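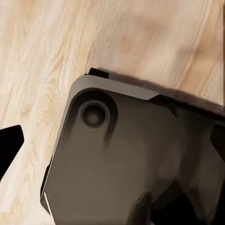

According to one reader, simulated demos are good enough now and I should stop complaining. Maybe. I bought the Clusis pack from Navickas in June, 3,725 simulated grasping examples, and I'm less sure. Wood grain, gray casing, black fingers: it looks fine at wrist height. But looks don't train a policy. After I threw out near-duplicates I had 1,759 left -- less than half. The success labels come with no explanation of who or what set them. Loading is easy, I'll give it that. At 80 dollars I'd buy it for pretraining only, and still collect 100 real grasps of my own.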